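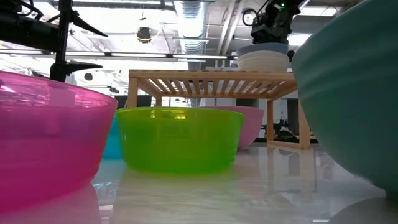 May, Saturday, late afternoon

OK, picking up the glaze notes again before I forget what we did. Kiln is still at 142 and dropping slowly, so no peeking until tomorrow, and I have taped the lid key to the shelf so I can't cheat.

The load is mostly Laur clay with a few of Hefin's Oltham test tiles along the bottom shelf. I split the tiles into the same groups as last time: plain base, base plus the tin, and base plus the tin with the ash Haf brought over in a coffee can. I sieved the ash twice this time. Last round I only did it once and we got those gritty little freckles that Haf liked and I didn't. (Haf, if you're reading this, the freckly ones are in the drawer under the wedging bench, help yourself!)

Batch sizes: I made 4000 grams of the base, way more than I needed, and the big lidded bucket is now nearly full. Please use it. It's labeled BASE MAY and it settles like concrete, so give it a proper stir right down to the bottom with the long paddle. I put in a pinch of Epsom salts to keep it up off the floor of the bucket and it helped a bit, but leave it overnight and you still get a hard pan.

The ash version was a pain to mix. It went thick as pudding after lunch, even though it was runny when I left it, and I had to add 200 grams of water to get it back to where it would dip nicely. My guess is the ash is still giving off something soluble. Hefin says wash it and be done with it, but then we lose half of what makes it interesting — I remember the washed ash we tried in the winter and it was about as exciting as skim milk. I'd like to run both side by side next time and settle it.

Dipping: 3 seconds for everything, counted out loud, even the thin tiles. I know the Oltham ones drink it up faster. I wanted one thing held steady for once! If they come out too heavy we'll drop them to two and I'll write it down properly.

One screw-up to own. I lost track of which end of the bottom shelf was tin and which was tin plus ash, after I had already moved a couple of tiles to make room for Haf's mug. The backs are marked in iron oxide so it should sort itself out, unless the marks burned off again like they did on the Kernik clay. Note to self, press the numbers in with the stamps while the tiles are still soft. I say this every time.

Firing was the usual slow climb with a hold at the top, and the lower cone bent a touch ahead of the upper one, same as the last two loads. I still think the bottom runs hot. Hefin thinks it's the way I stack. We could put a cone pack on every shelf and find out, and I've got enough cones left for one go at that.

Also the Kekis scale is drifting again. It read fine when I started and was off by a few grams by the time I got to the whiting, so the last weights in the book have a question mark next to them. I changed the batteries and it seemed better. If it does it to you too, tell me and I'll see about getting another one.

To do:
- unload tomorrow, bottom shelf first, and lay the tiles out in order before anyone touches them
- wash half of the remaining ash, keep the other half as is
- ask Haf what wood the ash came from (apple? she did tell me)
- order tin, we're down to the last scoop
- clean the sieve, I left it soaking in the back sink, sorry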